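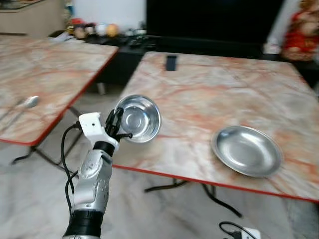 **Bryony Haskett**
Bookbinder and workshop tutor, Fosten

22/03/2018

Coptic stitch! I finally have it, or at least it has stopped having me. Three evenings of muttering over curved needles and tonight the whole spine came together in one go, with lovely even little plaits running from one cover to the other. I keep picking the book up and opening it flat on the table just to watch it lie there.

I started after tea, with the radio on low and the good lamp pulled right over. The pages were already folded from last night, 16 sections of the cream Kindenitz paper, four sheets in each. I do love that paper. It folds with a proper crisp edge and takes fountain pen without feathering, and it has a very slight tooth to it that makes you want to draw on it even if you can't draw (I can't). I had been saving it for something special and then decided that was silly, it's paper, it's meant to be used.

Covers are the 270 gsm card from Leitão laminated onto greyboard, with my own paste paper over the top. The paste paper is the blue and rust one I made back in October, when I did that mad weekend of combing patterns until every flat surface in the house had a sheet drying on it. I cut into the best one. I'd been hoarding it and it hurt a bit, but oh it looks good. The wavy comb lines run up the front cover and I managed to get the back cover to carry on where the front leaves off, so if you open the book out face down the waves go all the way across.

The trouble all week has been the tension. My first try was so loose you could see daylight between the sections, and my second was so tight that the thread cut straight through the fold on the outside sheet — you could hear it go. What made the difference tonight was pulling the thread along the line of the spine, and not out towards me. I must have read that in four different places and it never sank in until my hands did it by accident. I've written it in pencil inside the lid of the sewing box.

Notes for next time, while I remember:

- Punch the holes with the sections closed up in the cradle, five holes, end ones 15 mm in from head and tail.
- Wax the thread twice. Once isn't enough with the 18/3 linen.
- Don't cut one enormous length to save joining. It tangles, it frays, and I lose my temper. An arm's length and a half and then a weaver's knot on the inside.
- Drop down TWO sections for the link, after the first row. I went down one on the third row and had to unpick it.
- Covers go on with the grain running head to tail. Check, then check again before pasting.

The Gadix awl has been a treat, by the way. I wasn't sure about spending that much on what is basically a spike with a handle, but it's so fine that the holes nearly close up round the thread, and the handle is a fat round shape that sits in the palm and doesn't roll off the bench. My old one made holes you could post a pea through. I've put it in the jar with the pencils for when I need to open up stubborn corners.

I used a dark mustard thread and I wish I'd been braver and gone for the red. With an exposed spine the thread is half the decoration, it's the first thing you see on the shelf, and the mustard goes a bit quiet next to the rust in the paste paper. Still, it's very handsome in daylight I expect. I'll look at it properly in the morning on the windowsill.

Endpapers I nearly forgot altogether. I was so pleased with myself for finishing the last kettle stitch that I sat back and admired it and only then noticed the bare board staring at me from inside the front. So in went two pieces of plain slate grey, pasted down with the thin mix (one part PVA, a good spoonful of methyl cellulose, a splash of water). It's under the heavy dictionary now with waste sheets in between. I am not allowed to peek before breakfast. Writing that down so I'll be held to it.

The Fosten spring fair table is booked and I want a dozen of these for it, in three sizes, plus the little concertina ones that always go first. If each one takes as long as this I'll be sewing in my sleep, but I think I could do the folding and punching in big batches and keep the sewing for evenings. The sewing is the lovely part anyway. There's a rhythm to it once the third row is in — out, under, round, back in — and I looked up at one point and the programme I'd been listening to had finished and a completely different one was on.

I also want to try a window cut in the front cover with a bit of stitching showing through it. I've got a sketch on the back of an envelope. It would need a thicker board and I'd have to turn in the paste paper round the inside of the window, with those fiddly mitred slits at the corners, but I did something like it for a box lid once and it came out well. Oval would be prettier than square. Oval would also be much, much harder, so square first.

Need to order: more linen thread (red! and a deep green), another pack of the Kindenitz cream, needles, a new bone folder as mine has a chip in the tip and is leaving a faint scratch down every fold.

Fingers are sore and there's paste on my sleeve. Going to bed. The dictionary stays where it is.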